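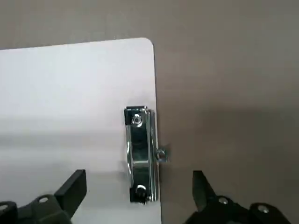

According to the Kestthorpe list member who wrote in this morning, the clip on the long side is the wrong way round for anyone who fills in forms standing up, and the paper droops off the far end by the second page. Full message quoted here, my answer underneath.

> Morning all,
>
> We went over to side-clip boards in July for the stocktake sheets and I'm not convinced. With the clip on the short edge you can rest the bottom of the board on your belt and write. Turn the sheet sideways and the weight is all in the wrong place. By the second page the far side is hanging off and you're holding it down with your thumb.
>
> Second complaint is the clip itself. Ours are shiny metal and they catch the overhead lights in the storeroom. Third, they don't stack flat. I've got a carton of them leaning against the wall because every pile slides over.
>
> Is anyone else using them, and is there a trick to it? Otherwise I'm going back to the old brown ones.

We've been on side-clip boards at Kutiver for two seasons, so I'll take these in order.

The paper droop depends on how much you load. We tried a full pad and had the same trouble. Now we keep it to 5 sheets and they stay put. If your stocktake runs longer than that, put the finished sheets in a folder as you go. Our forms are also landscape, with the item names down the left and the columns running across. With the clip along the side you get the whole width of the line to write on. If your sheets are portrait I'd stay with the old boards — there's nothing to gain by changing.

Which hand you write with matters too. With the clip on the right, a right-hander keeps bumping it at the end of each line. Most of our right-handers turn the board around so the clip is on the left and put the paper in to suit. The left-handers leave it where it is. Nothing on the board says which way is up, so use it whichever way you like.

On glare, I can't help much. A strip of cloth tape over the metal dulls it, but it goes grubby and the glue creeps out at the edges in summer. We took ours off again. Fluvell had a painted clip in their catalogue at one point and I haven't seen it since.

For stacking, alternate them. Clip to the left, clip to the right, all the way up. The pile sits close to level and doesn't slide. Better still is a magazine file, boards on edge with the clips facing up, so you can pull one out by the metal.

White boards show pencil and ballpoint marks. Methylated spirits on a rag takes off most of it. Don't use the green scouring pads, they leave a dull patch that holds the dirt worse than before. Check the rivets while you're wiping. If one has started to turn, the clip will swing under your hand and the board is only good for the shed.

We bought ours through Caputo, 274 boards in the one order, and the minimum then was 99. I don't know what it is now. The old brown ones went to the art room and they were glad of them.

If you do go back, let the list know what you want for the carton. We could use a few more before the next count.

Kutiver stores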